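Clamwood Community Boards > Out and About > Open day at Hoarau, anyone else go?

Page 1 of 1

tbozsik
Oct 4, 2019
Went along to the Hoarau open day at their Grerkulbridge unit, mostly for the free parking. For those who missed the leaflet, they are teaching robots to do laundry. The way you teach a robot to do laundry, it seems, is to have a person do laundry while holding a gripper in each hand, over and over, and save the lot. I have been doing the first half of that for years and have never once been asked to save it.

They had a bed set up against a wall and a demonstrator called Naveed Cheema, who was very patient with us. He had to lift the shirt by the grippers, get it stretched between them and then lay it down again. Sounds like nothing. Have a go at it with tongs and report back.

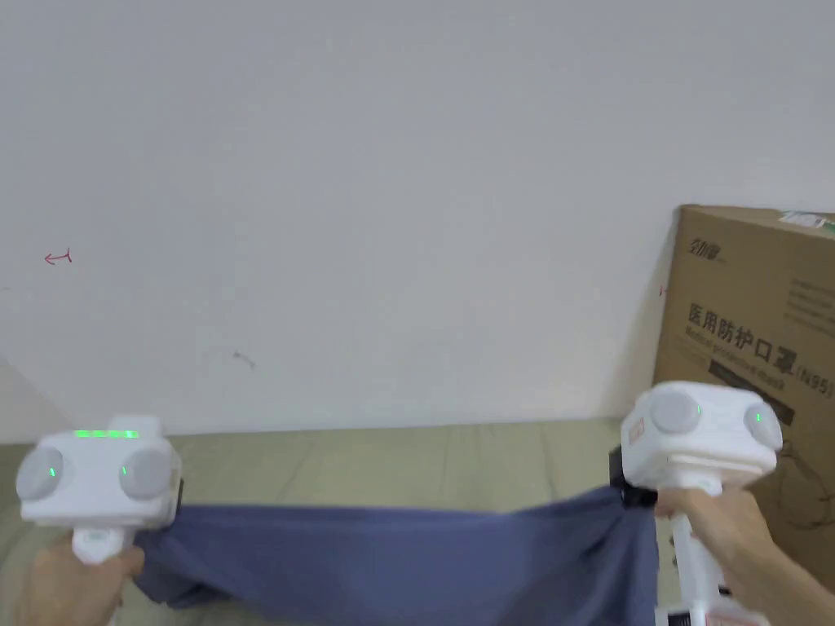

Held up, both grippers on. Green lights along the top.

The target, I was told, is 2000 goes at this one task before they let the software near it. I asked what happens after that and was told "towels".

Tímea

plellero_dave
Did they have an actual robot there, or was it a chap with two sticks? The leaflet said "see robots at work".

tbozsik
I saw the chap with two sticks. There was a robot advertised for the afternoon session at 2 but I had a dentist.

plellero_dave
So the open day for the laundry robot was a man doing laundry. Grand. I'd have driven over from Plellero for that.

yayra_n
Bit unfair, Dave. I thought it was the best thing at Grerkulbridge since the steam fair. The grippers have cameras on them, so you get the view from right down by the fingertips, and they sent the pictures round to anyone who left an email address. All bendy, like looking through a front door peephole. The fingers are lovely little bits of linkage. My dad fixed looms and he would have stood there until they locked up.

Things I wrote down, for anyone going to the next one:

1. Watch the fingertips and leave the hands alone. Everyone stares at the hands. The interesting bit is how little cloth the fingers need to hold, a thin pinch and no more. 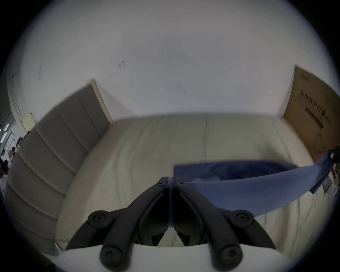 2. Ask about the one that goes wrong. Naveed said a tidy attempt is worth having but so is a messy one, as long as it's marked as messy. I asked who does the marking. It was Naveed.

3. Stand to the side if you can. From the front you only see somebody's back, and from the side you can tell when one hand is pulling and the other has let its end go slack in a heap on the bed. 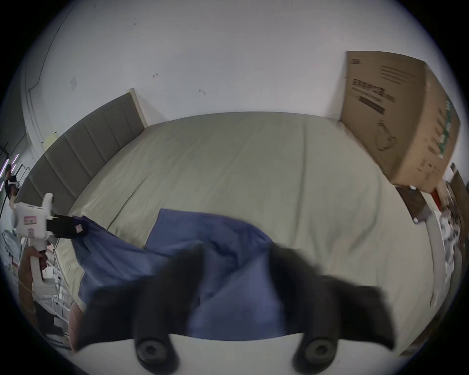
4. Bring a drink. The urn ran out early and the queue for it was longer than the one for the demonstration.

Yayra

iescobar
I did the afternoon, so I can settle the robot question. There was one, it moved, and it folded a flannel. It took long enough that two people near me went off to look at the car park. The flannel was folded in half, I'll give it that, though I've had crisper edges from a toddler.

Where I part company with Yayra is point 2. If you feed it messy attempts it'll learn messy. I worked in a bakery for years and we did not train the new starters by showing them bad loaves.

yayra_n
You absolutely should have! How else would they know one?

iescobar
By the smell.

d_akolgo
Dela here, I signed up and had a turn on the grippers, so I speak as a professional. 60 seconds a go, and you feel every one of them in your wrists. Stretching the shirt out is fine. Folding the bottom back on itself is where dignity leaves the building. You bring the hem up, it looks smart all the way across, and then you spot the left end has tied itself into a sort of bun.

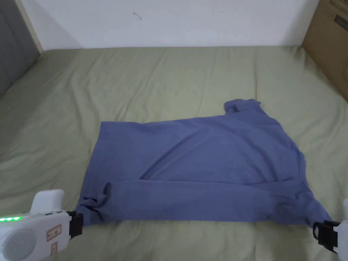

Mid-fold, hem end. Note the bun, left.

I was given number 2337 on a sticker, which I assume is my attempt and will one day be the reason somebody's machine ruins a school uniform. I'm quite proud.

plellero_dave
Tímea said the target was 2000 goes and Dela has number 2337. So are they past it or not?

d_akolgo
No idea, Dave. Might have been my coat.

tbozsik
It was coats. I had one as well, and I never touched a gripper.

plellero_dave
I rest my case.

iescobar
What case? You weren't there.

yayra_n
They did one in August too, if anyone remembers, and it was only table clearing. I preferred the shirts. Naveed told me the next one will have a sign-up sheet for the grippers on the door, so get there early. Dave, I'll put your name down if you like.

plellero_dave
Is the parking still free?

tbozsik
Yes.

plellero_dave
Go on then.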